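Buying the arm last: Jin-sol Gil on budgeting for a home robot project

Caught Jin-sol Gil between two calls on a Monday, which she says is the only way anyone catches her in July. She plans equipment for Flotov, a small outfit working on robots that help out in people's homes. Opening doors, fetching things, putting them back. Her job is the spreadsheet. What gets bought, when, and what gets put off another quarter.

First question, the obvious one. Why is there still no arm in the building?

"We nearly had one," she says. "Had the quote from Brukix, had the form half filled in. Then somebody asked what reach we needed and there were three different answers in the room. So I pulled the form."

What they did instead was spend on simulation. Five rooms, built on screen, with doors and furniture and a bit of clutter, and a very plain stand-in for the arm. The team runs door tasks in them over and over and writes down where the thing gets stuck. Gil reads those notes more closely than the engineers would like.

"The first room they showed me, I said where's the robot? It's a rod. Fine. A rod tells me how far in front of the door the base has to stand, and that tells me what length of arm I'm pricing. I don't need it to look nice."

Money, then. She won't give totals but will give shares. The original plan had 42 per cent of the year's equipment budget going on the arm and its base. Now it's 30, and the difference has gone on computing time, a decent gripper budget and something she calls the door fund.

The door fund?

"Real doors. Real handles. Knobs, levers, the stiff ones, the ones that are hung badly. You can change a handle on screen in a minute, but at some point you have to pay a joiner to put a frame up, and it's never in anybody's plan. It wasn't in mine the first year. I had to go and ask for it in front of people, not fun."

She is cheerful about mistakes, mostly her own. At a previous job she bought a mobile base that was too wide for the office kitchen. It had a lovely warranty. It spent its life in a corridor.

On suppliers she's careful. Brukix is still in the running and so is Illach, who quoted later and slower but sent someone to look at the floor plan. She liked that. Spare parts are the thing she pushes on: how long for a replacement joint, who pays the carriage, what happens to the price after the first year. "If they go quiet on spares I've more or less got my answer."

And leasing? She looked at it. Kong, the firm that handles Flotov's other leases, would do it over three years, with servicing. Gil thinks that's fair for a team that knows what it wants to do with the machine every week. Hers doesn't, not yet.

"Leasing feels cheap in the meeting. Then you're paying for it in the month when the software's broken and it's stood under a sheet."

Asked what the simulated rooms can't tell her, she has a list ready. Wear. Noise. Cable runs. How heavy a door really feels when the closer is too tight. Whether the person living there will put up with it. She keeps a separate line in the budget for what she calls finding out, and defends it every time someone tries to fold it in with travel.

There's also the matter of the people. A machine that needs somebody standing next to it all day is a salary as well as a purchase, and she says plans leave this off more often than any other cost. Flotov's now has half a post in it, starting the same month as delivery. She'd of liked a whole one.

So when does the form go back in? After the door runs are finished in all five rooms, and after the engineers agree on a single figure for reach, in writing. She's hoping for autumn. She was hoping for spring before that.

Any advice for someone starting from nothing?

"Write down the jobs before you open a catalogue. Measure your doorways. And ring the supplier, don't email, you learn a lot from how long they take to pick up."

Her next call was already ringing by then. She took it, waved, went.

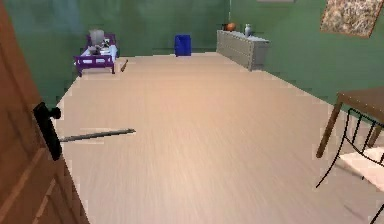 One of the simulated rooms, with the door open and the rod beside the handle.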